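About Pindholm

Skip to content
Home
Lessons
Borrow an Instrument
Library
Concerts
About

Pindholm is an accordion school in Branulau. We teach piano accordion, button accordion and concertina to anyone who can hold one up, and for people who can't hold one up we have a very good selection of small ones. Our youngest students start at seven. We have no upper limit and we don't plan to set one.

We love this instrument. It breathes, it's loud, it fits in the back seat of a car, and one player can carry a whole dance on it. You get the melody under one hand, bass and chords under the other, and the bellows in the middle doing the real singing. If you have only ever heard it in restaurant scenes in movies, please come by and let us play you something else!

How we started

The school began as a Thursday-night habit that outgrew a kitchen, then a garage, then the back half of a shoe store that was closed for the evening. The shoe store years were wonderful. The carpet soaked up so much sound that everybody learned to play out, and there were plenty of low stools. When the store changed hands we rented two rooms upstairs in the Hovus building on the canal side of town, and we have been spreading along the hallway ever since. We now have four teaching rooms, a repair room, a music library and a share of the big hall on the ground floor.

The Hovus was built as a seed warehouse. The walls are thick and the floors slope a little toward the water, so a music stand on wheels needs its brakes on. The hall is the prize. It has a wood floor and a high ceiling, and when thirty accordions hold a low G together in there you feel it in your shoes.

What we teach

Most students come once a week for a half-hour lesson, alone or in pairs. We like pairs, especially for beginners. Two people learning the same waltz will listen to each other's left hand in a way they won't yet listen to their own, and it's a lot more fun to fall apart in company.

New players start on the right hand and the bellows only. The left hand stays in the strap and does nothing except push and pull for the first few weeks, and yes, it feels silly, and yes, it is worth it. Bellows control is where the tone comes from. We spend a long time on one note: starting it softly, swelling it, letting it die, changing direction without a bump. Then we add the bass buttons, which you can't see while you play and which most people find far less scary than they expected. There's a little dimple or a rhinestone on the C button, and from there it's all by feel.

After that the road forks. Some of our students want dance music (polkas, schottisches, two-steps, the local hop waltz). Some want tango. A growing group plays Baroque pieces on free-bass instruments, where each left-hand button sounds a single note in place of a full chord, and they are getting seriously good. One evening a month is for learning by ear, with the sheet music left in the closet. We play a tune slowly, over and over, until it sticks.

We also run a concertina table. Concertina players are a friendly bunch with strong opinions about fingering, and beginners are taken in right away. Bring a cushion, the chairs in Room 2 are hard.

Reading music

You don't need to read music to start. You will probably want to by the end of the first year, and we teach it as we go, a few symbols at a time, always with a tune you already know under your fingers. Adults who tell us they "never got" notation as kids usually get it this way. Bellows marks come in early too, since knowing when to open and close changes everything about a phrase.

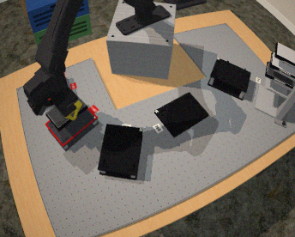
Computer rendering: robot arm and dark boxes on a curved gray work surface.

Borrow before you buy

A decent accordion costs real money, and a bad one will put you off the instrument for life. So we lend. The school owns 158 instruments, from tiny twelve-bass boxes for second graders up to full-size concert models with a reed sound like warm brass. Every enrolled student can take one home for as long as lessons go on. There's a refundable deposit and a form to sign, and we ask that you keep it out of the car overnight in winter and away from radiators at all times. The wax that holds the reed plates in place goes brittle when it's cold and soft when it's hot, and replacing it is slow work.

Store it upright on its feet, the way it sits when you play, with the bellows strapped shut. Please do not stand it on a shelf above head height. Please do not let the cat in the case.

If you decide later that you want your own, talk to your teacher first. We don't sell instruments and don't take a cut from anyone who does, so you'll get a straight answer. A used accordion can be a fantastic buy or a box of rust and moths, and it takes about ten minutes on the bench to tell which.

The repair room

Our repair room is open to students on the first Saturday of term and by arrangement the rest of the year. We do tuning, rewaxing, new leathers, sticky keys, strap fittings and bellows tape. It smells of beeswax and rosin and coffee. You're welcome to sit in and watch your own instrument being opened up, and we recommend it! Seeing the reed blocks lined up inside for the first time makes a lot of things click, including why your low notes take a moment to speak. Kids love it. Adults go very quiet.

Small jobs on school instruments are free. For your own instrument we charge for parts and bench time, and we'll tell you the price before we pick up a screwdriver.

The Hettiarachchi Library

Our music library is called the Hettiarachchi Library after the family who left us their collection, all of it in banana boxes, most of it in no order whatsoever. It took three winters to sort. The catalog now lists 3,332 pieces of sheet music, and a good part of it is handwritten: dance band parts, wedding marches, a whole folder of waltzes with only a first accordion line and a coffee ring where the second might have been.

Students can borrow anything that isn't in the flat drawers. The flat drawers hold the fragile pages, and those can be read at the table with clean hands. If you're a visiting player or you're researching local dance music, write to us and we'll find you a time. We're especially keen to hear from anyone who can put a title to the tunes marked "same as last year" in the green notebooks. There are a lot of them.

The orchestra

The Pindholm Orchestra is open to everyone in their second year and up. It meets in the hall, it has five parts, and the fifth part is written so that a nervous player can sit in happily and still matter. We play two programs a year. The spring concert in May is the big one, with the doors open on the canal side if the weather lets us, and people do stop their bikes to listen. The winter program is quieter and always ends with a hymn tune in the dark, which we learned to play from memory after the lights went out one December and decided to keep.

Past programs have included film music, a suite of Finnish waltzes, an arrangement of a string serenade that had no business working so well, and a piece for accordions and typewriter. We commission something new whenever we can afford it.

Who comes here

We have 135 students this year. They're bakers, bus drivers, nurses on odd shifts, high school kids, retired math teachers, whole families who share one instrument and argue over it. Quite a few played as children and put it away for decades. If that's you, please don't worry about how much you've lost. Hands remember more than you'd think, and the bits they've forgotten come back in a strange order, usually starting with the one polka you never liked.

Our teachers all perform as well as teach, in dance bands, theater pits and church basements, and they bring that with them into lessons. You'll learn how to count in a band, how to cover a wrong note, and how to get through three hours of playing without wrecking your shoulders. Posture gets real attention here. We fit every student's straps ourselves and check them again each term, and growing kids get checked more often than that.

Fees and help with fees

Lessons are paid by the term. Orchestra and the by-ear evening are included for anyone taking lessons, and people who only want the orchestra pay a smaller fee. If money is tight, tell us. We keep a fund for exactly this, it's filled by the concert door and the cake table, and asking for it takes one short conversation. Your teacher won't know unless you tell them.

Visiting

The entrance is on the canal side of the Hovus, through the green door and up one flight. There's a freight elevator big enough for a wheelchair and two accordion cases; ring the lower bell and we'll bring it down. Bikes can go in the courtyard. Car parking is poor, so allow some extra time or walk over from the station along the water.

You can sit in on any orchestra rehearsal without signing up for anything. Come in, take a chair along the wall, and somebody will hand you a program or a cookie. Trial lessons are free, and we'll have an instrument ready in your size if you give us your height when you write.

Fall enrollment opens after the May concert. Current families get the form first, then the waiting list, then everyone else. Beginner pairs fill up quickly, and the concertina table nearly always has room.

Last updated 2025-04-17

Contact
Term dates
Instrument loan form
Library rules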